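Unpacking a kitchen with hardly any worktop – where do you start?

Reading time: 7 minutes

pornen_newbie

We got the keys to our first house last week and I am so excited I can hardly sit down, which is just as well as the chairs are still in the van company's store. I'd love some advice on the kitchen before I make a mess of it.

It's a small kitchen with one run of worktop and the sink set into it, and the stairs go up just beyond. I've got 18 boxes marked KITCHEN and a further 10 marked KITCHEN ISH (my partner's handwriting, and no, I don't know what was going through his head). The worktop is a dark polished stone that the last owners were very proud of. I've never had anything but laminate so I'm a bit scared of it!

What I want to know is:

Do you unpack everything first and then decide where it goes, or decide where it goes and then unpack? And is it all right to stand boxes on a stone worktop while I work through them, or will I scratch it? I'd also like to know what people do with all the little things. I have so many clips, skewers, chopsticks, corn holders, bag ties and birthday candles that I could open a shop. In the old flat they lived in one drawer and every time I opened it something jammed the back.

I've got four drawers, two wall cupboards and a tall one with a broken shelf. Any tips at all gratefully received. I'm off work until the end of the month so there's time to do it properly.

Tetsuya Sugawara

Oh, I love this job! I've moved six times and the kitchen is always the room I do first, with the radio on. You've got the best bit ahead of you, so don't let the box count put you off.

I'd decide first and unpack second, but only roughly. Go round with a pad of sticky notes and put one on each drawer and cupboard door: plates, pans, dry food, cleaning things, and so on. Live with the notes for an hour. Make a cup of tea and see where your hand goes for the mug and the spoon. You'll move at least two of the notes before the kettle's boiled, and that's two cupboards you won't have to empty and fill again.

Then one box at a time. I mean it, one. Lift it up on to the worktop, open the flaps right out so you can see in, empty it, flatten it, and take the cardboard out of the room before you fetch the next. When I had three on the go at once in the Karam Road flat I ended up with a garlic press in the airing cupboard.

Put the box at the back, behind the sink if you've got the depth, and keep the front of the worktop for sorting. I do the small stuff straight on the stone where I can see it against the dark. 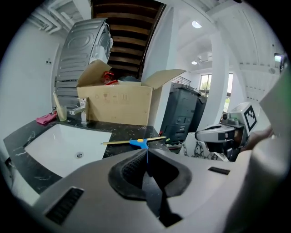
Chopsticks and a blue clip out on the worktop, open box behind the sink.

About the stone. I had the same worry with my marble one and it has been much tougher than I feared, with two exceptions. Grit is the first. The bottom of a moving box has been on a van floor, a drive and probably a garage, so wipe it with your hand before it goes up, or put an old towel down and stand the box on that. Don't drag it. Lift it, or slide the towel with the box on top. The second is anything sour. Lemon juice, vinegar and tomato will leave a dull mark on marble if you leave them sitting, so check whether yours is marble or granite before you go at it with a kitchen spray. A soft cloth, warm water and a drop of washing-up liquid is all I use on mine and it comes up beautifully.

Now the little things, my favourite part. I sort them by what I'm doing when I want them:

Eating: chopsticks, corn holders, the long spoons for sundaes.
Closing things: clips, bag ties, rubber bands, the spare jar lids.
Cooking: skewers, string, the thermometer, cocktail sticks.
Parties: candles, paper straws, those umbrella things.

Each lot gets its own tray in the drawer, except Parties, which goes in a tin on the highest shelf and comes down in December and for birthdays. Chopsticks go in pairs with a clip or a rubber band round each pair. It sounds fussy but I used to spend ages hunting for two the same length, and now I just pick up a pair. Loose ones are also what jams the back of a drawer, nine times out of ten! They slide up on end when you shut it and catch on the frame. If you'd rather have them out, stand them in a tall jar with the wooden spoons.

For trays I bought the Skindero ones, the shallow ones you can cut to fit, and I've been very happy with them. Before that I used the bottoms of cereal boxes for a year and they did the job too, so try those first and see what sizes you want.

One more thing on the sink. Keep it empty while you unpack. It's so tempting to put glasses in it "just for now", and then you want to rinse something and there are 31 glasses in the way. Anything that needs a wash goes beside it in a washing-up bowl and gets done at the end of each box. Newspaper ink comes off on your hands and then on everything you touch, so have a couple of cloths on the go and change them often. I keep one for the glasses only.

With four drawers I'd go cutlery at the top nearest the sink, little things next, tea towels third, and the deepest one for tubs and lids. Let us know how it goes, and do put up a photo when it's done – I really do want to see it.

cuver_lane_kate

Agree with nearly all of that, but I do it the other way round and I'd like to stick up for my method!

Get everything out. All of it. Table, floor, stairs if you have to (leave a way up). When we moved to Cuver Lane I laid the whole lot out on bedsheets and found we owned five tin openers and not one sieve. You'd never spot that going box by box, you'd just keep finding a home for another tin opener. It took a long day and my back knew about it, but two big bags went to the charity shop and the cupboards have been easy ever since.

If your stairs are right by the kitchen they're brilliant for this. One kind of thing on each step, pans at the bottom. Just not overnight, please. I went down for a glass of water and met the colander.

Also fix that broken shelf BEFORE you fill the tall cupboard. Shelf pins are pennies. Take the old one with you to the shop as there are at least two sizes and they look identical until you get home.

I'm not sure about rubber bands on chopsticks, mine went sticky after a while and left a brown ring on the wood. Clips are better, or a bit of string.

mossy77

do the kettle box first. then the rest

We did ours over some 2,000 cups of tea, or it felt like it. Write on the box what's IN it next time, not the room. KITCHEN ISH made me laugh though, ours said BITS on nearly every one.

pornen_newbie

Thank you all so much, this is wonderful. I've done the sticky notes and moved three of them already, so Tetsuya you were spot on. It is marble, I rang the last owners to check, so the vinegar spray has gone under the bathroom sink.

I think I'm going to mix the two. One box at a time for the breakables, and then the KITCHEN ISH ones all out on a sheet in the front room à la Kate, as I've a strong feeling there are four potato peelers in there. The shelf pins are on the list for tomorrow. I've paired up the chopsticks as well and we've got nine pairs and one left over, which my partner says he'll use for stirring paint.

Tetsuya Sugawara

Nine pairs, very respectable! Keep the odd one, it's just the thing for getting the last bit out of a jar. And if the tall cupboard is wide enough, put a second shelf in while you've got the pins in your hand. Mine has one halfway up for baking trays stood on their sides and I wouldn't be without it.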